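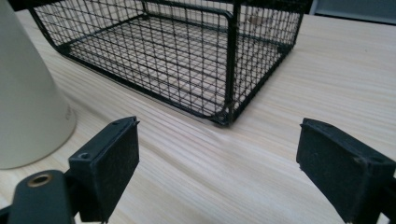
Black mesh basket ahead of the two open fingers, wrist camera view.

Ticket: Stavbridge hand-held grippers, left camera timestamps drift against right
Component: Goditz controller, capture service
Status: waiting for customer
Opened by: Vesna Vukčević

Hello. We are comparing two finger pads on the Stavbridge hand-held pair, and the comparison is blocked by a timing problem. I try to write everything in order, please excuse me if it is too long.

Expected: left and right wrist cameras give the same number of frames for one recording.
Observed: right gives 2,722 frames, left gives 2,304. The recorder shows no error and closes both files normally.

What I have tried until now:

1. Swapped the two USB cables. The left is still short.
2. Swapped the ports on the Goditz controller. Now the right is short. So I think the grippers and the cables are good, and the problem follows the port.
3. Installed again the capture service, version from January. No change.
4. Set the exposure to fixed value on both sides. No change, but I leave it fixed because the auto exposure was jumping each time the fingers came close to the table.

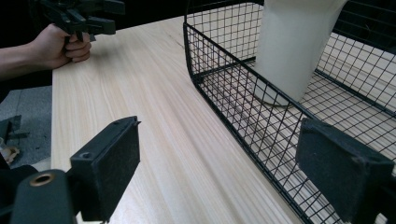

After step 4 I made the recording shorter, to see if the loss is from the beginning or is spread over the whole file. It is spread. In the log of the short recording there are 387 lines with "buffer late", all of them from the same port. The first one comes a few seconds after start.

I also tried the old Prado controller, with the same grippers and the same cables. There both files have equal length, but the preview is very slow and we can not work with it every day. I would prefer to stay with Goditz if it is possible.

One more question. In the settings the buffer size is 4,000, and the manual does not say which unit this is. Is it per camera, or shared between all cameras? If it is shared, then the head camera takes a part also, and I did not switch it off in any of my tests.
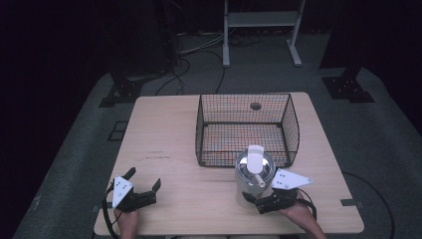
Ya-wen Tse replied at 14:20: Thank you for the clear steps, the port swap saves us a lot of time. The buffer is shared, and the head camera is served first. Please disable it, repeat the short recording and send me the log. Please also tell me if a Tiritholm hub is connected, we have one open ticket with the same "buffer late" lines.

Vesna Vukčević replied at 15:05: Yes, the hub is a Tiritholm, it is on the port that loses frames. I will test first without head camera and then without hub, separately, and attach both logs.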